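Posted in: Student Work > Health Sciences > Project Reports

Spacing and Tension in a Row of Interrupted Sutures
Final report of the second-year wound closure project, Taheri School of Health Sciences

Project members: Lwazi Motaung, Lizelle Visser, Ruoxi Wan
Supervisor: Sipho Shezi

Summary

The project examined how evenly a row of interrupted sutures can be placed by students who have completed the introductory closure module but have no clinical experience. The members prepared a written protocol, placed stitches according to it, and assessed each stitch for spacing, knot security and effect on the tissue edge. The protocol called for black suture thread throughout, as its contrast with red tissue makes knots and tails easier to inspect.

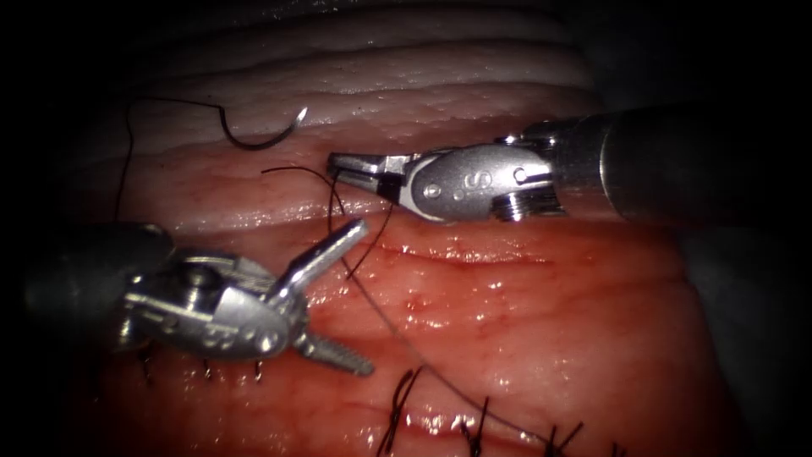

Letden, Aug 10, 2020

1. Background

An interrupted closure consists of separate stitches, each tied and cut before the next is begun. The failure of one knot leaves the neighboring stitches in place. The method is slower than a continuous closure and uses more thread, and its quality depends on the person repeating the same movements with little variation. Teaching notes at the School ask for even spacing but give no tolerance. The members proposed one at the start of the project in February.

2. Method

Spacing was set at 5 mm between stitches, with the same distance from each entry point to the edge. Thread was cut to 200 mm before use. The curved needle was to enter at a right angle to the surface and follow its own arc through the tissue, with no sideways pull. Each knot was to be laid flat and moved to one side of the closure line before the tails were trimmed.

Ms. Visser and Mr. Motaung placed the stitches in alternating sessions. Ms. Wan carried out the assessment and was not told which member had placed a given row. A stitch was recorded as acceptable, loose, or tight. A tight stitch was defined as one that caused visible puckering at the edge.

3. Results

A total of 82 stitches were assessed. Spacing improved early and then changed very little. Tension was the more persistent difficulty: in the first sessions most rejected stitches were tight, and after this was pointed out both members overcorrected and produced loose knots for a time. The final stitch in a row was more often poor than any other. Both members reported hurrying it, and the short length of thread remaining made the last throw awkward to control.

Needle handling also affected the outcome. When the needle was gripped too close to its tip, the exit point tended to fall short of the planned position. Gripping it farther back — around two thirds of the way from the point — gave a more reliable path. The protocol was amended accordingly before the later sessions.

4. Observations on the closure line

Inspection was most useful when it took in the whole line. Individual stitches that passed on their own sometimes gave an uneven result together, with one part of the seam drawn in more than the next. Color was recorded as well. A strip of deeper red between rows of sutures, set against pinker tissue to either side, was noted on the assessment sheet under "appearance" and was not counted as a fault. 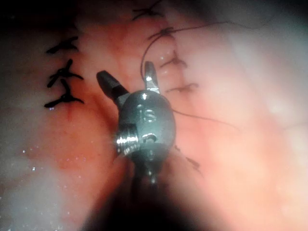
Should a stitch that is slightly too tight be removed and placed again?

Under the project protocol, it is left in place unless the edge is puckered or the thread has begun to cut into the tissue. Replacing a stitch makes new holes close to the old ones and can weaken the edge further.

5. Limitations

Only two members placed stitches, and one assessor judged them. The boundary between acceptable and tight was a matter of opinion in several cases, and a second assessor would have been desirable. No measurement of knot strength was made.

6. Recommendations

The members recommend that the module notes state a spacing and a preferred needle grip, and that students practice the last stitch of a row as a separate exercise. Thread should be cut longer than 200 mm where a student is still learning to tie.

Acknowledgments

The members thank Mr. Sizwe Radebe for his comments on the draft protocol. The assessment sheet is available from the supervisor on request.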